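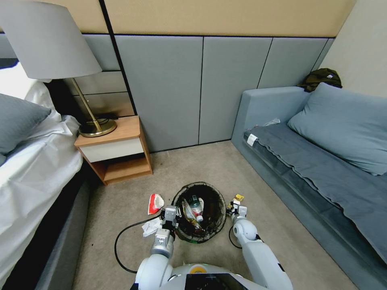
The bedside table and lamp, with the gray wall panels behind.

Three months ago I would have laughed at anybody who told me I'd be writing a long review of a bed sheet set, and yet I have pages of notes, so settle in. The sheets are the Mornell percale set in white, queen size, and I've been sleeping on them since the winter. I washed them a great deal, I had a houseguest try them, and I even took them off for a while and went back to my old ones to see whether I'd miss them (I did!).

A little background first. I am a warm sleeper. I always have been, and for years I bought whatever was softest in the store, which usually meant a heavy sateen that felt like butter for ten minutes and like a raincoat by two in the morning. My sister kept telling me to try percale, and I kept putting it off because the set she had in college was stiff as a paper bag. Well, percale has come a long way, or else my sister bought the cheap stuff.

The Mornell set comes with a fitted sheet, a flat sheet and two pillowcases. The label gives a thread count of 200, and I know that sounds low if you've spent any time in a department store where the packages shout at you about 1,000 of this and 1,200 of that. Please don't let it put you off. A plain weave with good long cotton doesn't need a big number, and a lot of those big numbers come from counting the little twisted strands separately. What you want to do is hold the sheet up and feel it between your fingers, and if you can't do that, buy from somewhere that will take it back.

Out of the package they were crisp, and I'll admit a bit crunchy. I washed them before the first night, warm water, half the usual detergent, no fabric softener, and hung them over the shower rod because our dryer was acting up that week. They came out wrinkled. I mean really wrinkled, like a road map that's been in the glove box for years. Percale does that, and if it would drive you up the wall you should probably stop reading and go buy a jersey knit. I found that pulling them on the bed slightly damp took care of most of it, and the rest I've made my peace with.

By the end of February they had softened beautifully. They still have that cool, dry, clean-hotel feeling when you slide in, only now without the crunch. On the nights when the radiator can't be reasoned with, I used to end up with one leg out and the pillow flipped over four times. I don't do that anymore, or hardly ever.

Now for the complaints, and I do have a few. The fitted sheet says it has 15-inch pockets, and on our mattress, which isn't especially thick, the bottom corner on my side works itself loose every few nights. The elastic runs all the way around, so I'm not sure what's going on there. I bought a set of sheet clips and that fixed it, but I'd rather not crawl under a mattress with clips. I also wish they'd put a tag on the long side of the fitted sheet. I have put that thing on sideways more times than I care to say.

The flat sheet is generous, and I like that very much. It hangs nicely down the side and there's enough left at the top for a good deep fold over the blanket. If you prefer a neat tucked look you'll have plenty to tuck.

White was a gamble with coffee drinkers in the house. So far one spill has come out with cold water and a little dish soap, and a smear of hand cream took two washes. I haven't used bleach and the care card says not to. There's been no pilling at all, and one loose thread at the hem of a pillowcase, which I snipped.

I did compare them with a set from Ouazzani that I borrowed from my sister's linen closet. Those are softer right away and hardly wrinkle, but they're a little heavier and I woke up warm. If you run cold, I'd honestly send you that way first.

Would I buy the Mornell set again? Yes, and I already have a second one waiting in the closet, in the same white, so the pillowcases can be mixed up without anybody noticing. I took off one star for that corner.

Four stars out of five. Posted 11th March.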